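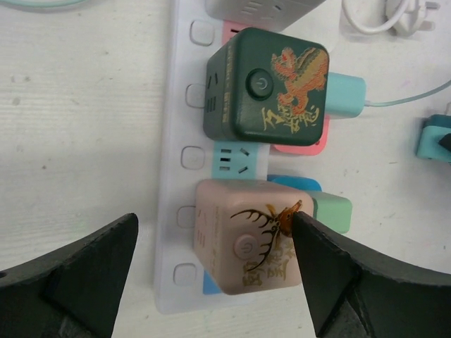 The strip on my desk, green cube adapter near the top.

tarau85
Is it OK to run a space heater off one of these? My office has one wall outlet and it's behind the bookcase. Landlord says fine.

Fillen
No. Heater goes straight into the wall. Move the bookcase.

chu_124
Depends on the rating. I ran a small 200 watt panel heater on a strip for 11 winters – never even got warm.

Fillen
200 watts is a foot warmer. Most space heaters are 1500. You can't compare them.

chu_124
He didn't say what size his is.

tarau85
1500 on high, 750 on low. I'd only use low.

Imance
Still the wall. Someone will bump it to high sooner or later. I'd also skip stacking an adapter on a strip for anything bigger than a lamp or a charger.

chu_124
I'd be OK with low if the strip is rated for it. We can disagree.

tarau85
Moving the bookcase then. Might wait until May and skip the heater.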